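Table clearing at Plikix moves to the second phase on Monday. Siham Chamoun's group has logged 203 pick attempts at the Hijazi site, and staff there now spend the last 20 minutes of each shift checking the log.

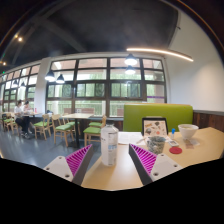

Job descriptions change with this phase. Floor staff keep all contact with guests and decide which tables are released for clearing. Upright items with a clear space around them, such as the capped water bottle between the magenta finger pads, go to the gripper. Clusters stay manual for now – the short glass, the framed card and the pen by the sheet of paper are all sorted by hand. Jeptoo Mutiso is collecting comments on the new shift plan.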